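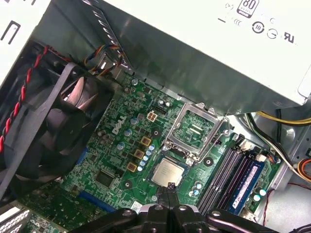 DOVALWOOD – Saturday, March 9, 2019

Satex will take back old office computers free of charge at its Lakholm depot from now through September. Firms can bring in up to 100 machines per visit.

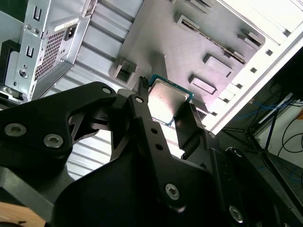 The depot took in 2,000 desktops last year and wants to reach 3,000 this year. Hard drives are wiped on site, and owners get a signed receipt.

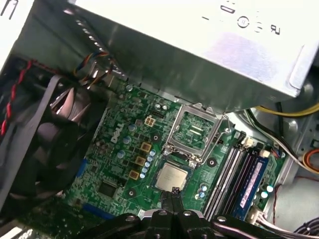
Monitors and printers are not part of the offer – those still go to the Rainer site, which charges by weight. 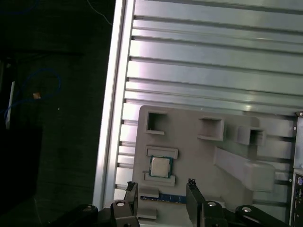
Drop-off is open on weekdays until 6 p.m. Larger loads need to be booked a week ahead through the depot office.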